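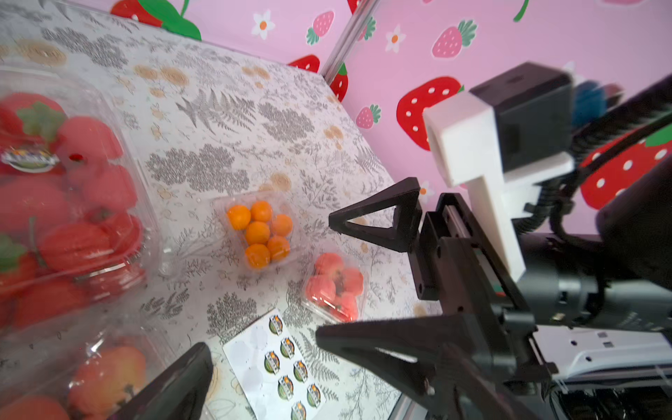 How to Sort and Store Tomatoes and Small Fruit Sold in Plastic Clamshells

Posted in Kitchen Basics by Carol Pearce

Clamshells are the hinged clear plastic boxes that most packaged tomatoes and small fruit come in. They travel well and they stack. They are less good as long-term storage, and a box left shut on the counter for a week usually has at least one bad tomato in it by the end, often with a second one going bad where it touched the first.

I do the job below each time I bring home more than one box. It takes less time than putting away a full load of groceries, and I get several more days out of the tomatoes.

What you need

A clear stretch of counter or table
A clean dish towel, folded once
Paper towels
A shallow bowl or tray for the tomatoes you will eat first
A marker and some masking tape
A small knife and a cutting board
A bag or bowl for scraps

If your table is covered with cloth or thin vinyl, put the folded towel over it before you start. A split tomato leaks more than you expect, and tomato juice is hard to get out of a white cloth once it dries.

Step 1. Set out all the boxes before opening any

Put the big boxes at the back or to one side and the small ones where you can reach them. Leave enough room for each lid to fold all the way back. Large lids tend to spring up again, so if you are working with a big box, open it with the hinge away from you and press the lid flat along the crease.

Keep each kind in its own box for now. If you bought the same tomatoes in two boxes, do not combine them yet, even if both are half full. You want to know which box a bad one came from.

Step 2. Look through the plastic

Turn each closed box over and check the underside. Juice, condensation and mold collect at the bottom, and the label usually hides part of the top. Check the corners too, where tomatoes get pressed against the wall and bruise first.

If you see liquid, open that box last and open it over the sink.

Step 3. Open one box and sort it

Take the fruit out one at a time. Do not pour. Make these groups on the towel:

Firm with some orange or yellow still showing. These need more time.

Firm and fully red. These are ready now and will hold for a few days.

Soft, wrinkled or with a split in the skin. Use these today, cooked.

Moldy or leaking, or with a sour smell. These go in the scraps. A tomato is too wet inside for cutting around mold to be safe, so the whole thing goes.

Color alone will fool you. Some kinds stay orange when they are fully ripe, and a few keep pale shoulders near the stem. Press very lightly near the stem end with the flat of your thumb. A ripe one gives a little and comes back. My neighbor Ilgın Işık goes by smell at the stem end, and she is right more often than I am, but it only works if the tomatoes have been out of the refrigerator for a while.

Step 4. Deal with the stems

The green leafy part on top is the calyx. On loose tomatoes I leave it on if it is fresh and flat, and take it off if it is dry and stiff, because a dry stem pokes holes in whatever is sitting next to it. Pull it straight up. Don't twist it if the skin around it is tight, or the shoulder may crack.

If you take the stem off, store that tomato stem side down. Moisture is lost mostly through the scar, and setting it against a flat surface slows that down.

Step 5. Wipe out the boxes

A clamshell in good shape can go back into use for the same fruit. Wipe the inside with a damp paper towel, then a dry one. If something in it was moldy, wash it in warm soapy water and let it air dry with the lid open. Very hot water warps the thin ones and then the lid will never close.

Check that the vent holes are not covered. Labels drift over them sometimes. I peel off any label that does, and if I want to remember what was in the box I write the name on masking tape and stick it to the side.

Line the bottom with a single layer of paper towel. Change it when it feels damp.

Step 6. Put the fruit back

Large tomatoes: one layer only. If they will not fit in one layer, use a second box or a tray. Stacking is what ruins them.

Medium tomatoes, the size sold a few to a box: one layer, not touching if you can manage it.

Small tomatoes and other small fruit: two layers is fine as long as the bottom ones are firm. Set the ripest on top where you will see them.

Leave the lids resting open on anything that still has ripening to do. Close the lids on fruit that is ready and going into the refrigerator.

Step 7. Decide what stays out

Tomatoes that are not ripe stay on the counter, out of direct sun and away from the stove. Ripe ones can stay out for a day or two. After that I refrigerate them – I know there are people who never would, and in a cool kitchen in November they can get away with it. In August I can't. Take refrigerated tomatoes out an hour before eating and most of the flavor comes back.

Once the room gets up near 80 degrees, go straight to the refrigerator with anything fully red.

Small citrus is easier. It keeps on the counter for up to 7 days and a good deal longer in the crisper drawer. Citrus doesn't need the paper towel, but check it for soft spots with the same light press. Keep any box with a soft one in it separate.

Don't put tomatoes you are trying to hold back next to bananas or apples. The gas from those speeds up ripening. If you want a firm tomato to hurry, that is the place for it.

What to do with the soft ones

Cut them in half, set them cut side up in a baking dish, and add salt and a spoonful of olive oil. Roast at 375 degrees until the edges are brown and the juice in the dish has thickened. Large ones take close to an hour. Small ones are faster and should be watched. They keep in the refrigerator for a few days and freeze well in a flat bag.

If you only have one or two, grate them on the large holes of a box grater and throw out the skin. That is enough for toast or for stirring into rice.

Questions I get

Should I wash everything first?

No. Wash right before eating. If you have already washed them, dry each one completely before it goes back in the box.

Can I freeze tomatoes whole?

Yes, for cooking. Core them, freeze them on a tray, then bag them. The skins slip off under warm water. They will be too soft for salad.

Can the boxes be recycled?

It depends on where you live. Our hauler takes them if they are empty, rinsed and without the paper pad. I keep a few of the small ones for starting seeds, with the vent holes as drainage, and a large one makes a decent cover for a tray of basil.

How often should I check the boxes?

Every other day on the counter. Twice a week in the refrigerator. Move anything soft to the bowl and change the towel while you are there.

Filed under: produce, storage, small kitchens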